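Looking after wooden tables (and what to do when you haven't)

Posted in Tips and Fixes, October

I've got five tables in my life at the moment, if you count the one in the shed with a vice bolted to it, and between them they've had every stain and knock a table can get. People keep asking me the same things about rings and scratches and wobbly legs, so I've put it all on one page. Skip to the bit you need.

First find out what you've got

Before you put anything on a table, work out what the finish is. Turn to a spot where it won't show, the underside of an overhang or the back of a leg, and put one drop of water on it. If the drop sits up in a bead for five minutes you've got lacquer or varnish and most of the gentle stuff below will be fine. If it soaks in and leaves a dark spot, the wood is oiled, waxed or bare, and you need to go easy with anything wet.

Then find out if it's solid or veneered. Look at the end of the board. On a solid top the grain carries on over the edge and you see end grain. On veneer it stops, or there's a strip stuck on to cover the join. My kitchen table came from a closing-down sale at Komberg and I was convinced it was solid for two years, right up until I took a sander to a burn mark and went straight through into something that looked like porridge. I had a tablecloth on it for a long while after that!

Everyday wiping

Damp cloth, wrung out properly, a tiny bit of washing-up liquid if it's greasy, then a dry cloth straight after. I know that sounds too dull to write down, but the dry cloth is the bit everyone leaves out. Wipe along the grain. I don't use spray polish any more, as it leaves a film that goes smeary when the sun's on it and it's a pain to shift if you ever want to re-oil.

Crumbs in the join of an extending table: old toothbrush, dry, then the hoover with the narrow nozzle. Do it before you wipe or you'll make paste.

White rings

A white ring is usually moisture caught in the finish, and you can often get it out. I start with an iron. Lay a thick cotton tea towel over the mark (no pattern, the dye can come off), set the iron to low with the steam OFF and empty, and go over it for five seconds at a time, lifting the towel to look. Mine generally go after three or four goes. If it's still there, try a blob of plain mayonnaise left on for an hour. Yes, it smells like a sandwich. Yes, it has worked for me more often than not.

Don't try the iron on a veneered top you care about unless you're very quick. Heat softens some glues and you can end up with a bubble where the ring used to be.

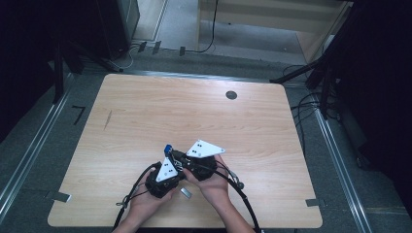
Black rings

Black is a different animal. It normally means water has got through the finish and reacted with the wood, and oak is the worst for it. Mayonnaise won't touch it. You want oxalic acid, sold as wood bleach, with gloves and a window open, and you have to do the whole top or you'll be left with a pale patch. Rinse it well and let it dry right out before you put any finish back on. And don't sand it while there's any residue about, the dust is nasty.

I've done it once, on the shed table, and I'd do it again on solid wood. On veneer I'd live with the ring, or put the fruit bowl over it.

Scratches

For little surface scratches on pale wood, rub half a walnut over them (the nut, obviously, not the shell) and buff with a soft cloth. It hides the mark more than mends it, so expect to do it again in a few months. Anyone with a nut allergy in the house should give that one a miss and use a wax crayon in a matching colour.

Deeper ones want a wax filler stick. Buy two shades, one lighter than the table and one darker, warm a bit of each between your fingers and mix till it looks right in daylight. Push it in, scrape the extra off with an old bank card, buff. I've been using the ones from Dovent, which come in a tin with little compartments, and I'm only halfway down the oak.

Dents can sometimes be steamed out of bare solid wood. Damp bit of cloth folded small, tip of the iron on it for a few seconds, let the fibres swell, repeat. It won't do anything for a dent where the fibres have been cut through.

Lifting veneer

Corners and edges go first, especially near a radiator. If a bit has lifted but is still attached, slide in some wood glue on a strip of thin card, press it down, wipe off whatever squeezes out, then cover it with baking paper and something flat and heavy overnight. I use a chopping board with tins on top. Cling film will do if you haven't any baking paper, but it leaves creases in the glue.

If the piece has snapped off, keep it! Tape it in an envelope to the underside of the table. You'll never match the grain as well as the bit that came off.

Re-oiling

For oiled tables I go over mine twice a year, spring and October. Wash it, let it dry for a full day, then a light rub along the grain with 240 grit, dust off, and put on a thin coat with a lint-free cloth. Leave it 21 minutes (the tin says twenty, I always forget the timer) and wipe off everything that hasn't soaked in. If it's tacky the next morning you left too much on, and a rub with a cloth barely dampened with white spirit sorts it.

PLEASE don't scrunch up the oily rags and put them in the bin. Some of these oils heat up as they dry and the rags can catch fire by themselves. Spread them flat outdoors until they've gone stiff, or soak them in a bucket of water first.

Wobbles

Check the floor before you blame the table. Turn it a quarter of the way round and see if the wobble stays with the same leg. If it doesn't, it's the floor, and a felt pad under one foot will do you. If it does, tip the table on its side on a blanket and tighten every bolt a little at a time, going round twice. The table I bought under the name Lu has barrel nuts that work loose every winter when the heating goes on, so the Allen key now lives on a hook under the top.

What I keep in the box

Two cotton tea towels, plain white
Wax filler sticks, light and dark
Wood glue and some strips of card
240 grit paper
Felt pads, the stick-on sort
Allen keys, with the right one marked in nail varnish
Baking paper

The lot lives in a 40 litre crate under the stairs along with the candles. If you've got a good trick for getting biro off bare pine I'd love to hear it, as I've tried everything I can think of and there's still half a shopping list on mine.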